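Textiles and Pattern, Week 8: Repeats, Scale and Ground

Reading for this week: Gunawardena, chapter 3. Bring your notes from Tuesday.

Terms

The ground is the color or surface that the pattern sits on. The motif is the single shape that gets repeated. The repeat is the smallest block that can be copied across the cloth without a visible join. Students often mix up motif and repeat. A dot is a motif. The block that sets where each dot falls next to the others is the repeat.

Types of repeat

Straight repeat (also called block). Motifs line up in rows and columns. It is easy to cut and match at a seam, but small printing errors show up quickly because the eye follows the lines.

Half-drop. Each column is shifted down by half the height of the repeat. This hides the grid and makes a pattern look wider than it is. Most dress prints use it.

Brick. The same idea turned sideways, with each row shifted across by half the width.

Tossed. Motifs point in different directions and look scattered. There is still a repeat underneath, and you can find it by picking one odd motif and looking for it again.

Scale

Scale is judged against the finished object. A motif that looks small on a curtain can look very large on a child's shirt. Before choosing a print, fold the cloth to the size of the finished piece and stand back from it. Folds also change the spacing — motifs disappear into the creases and the pattern seems tighter.

Ground and contrast

Two colors of similar lightness will blur together at a distance, even when they look very different up close. To check, look at the cloth in dim light or make a gray photocopy. If the motif disappears, the contrast is coming from hue alone. Raluca Stoica's handout on the Skilevar samples covers this in more detail. Sample 337 is the one to look at.

For next class

Find one printed cloth at home. Mark the repeat with pins or tape, measure its height and width, and name the type. Write half a page on the ground color and how it affects the motif. Hand in to Callum Aitken by 9 on Tuesday morning.
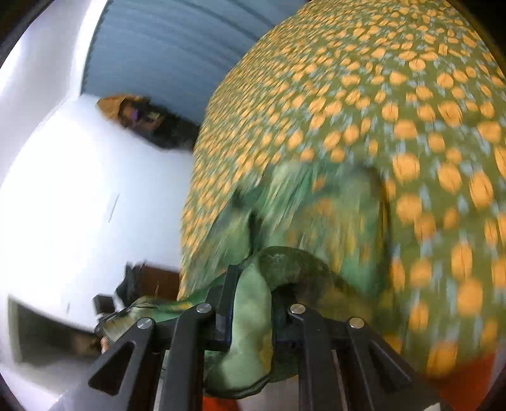 Fig. 3. Orange dots on a green ground.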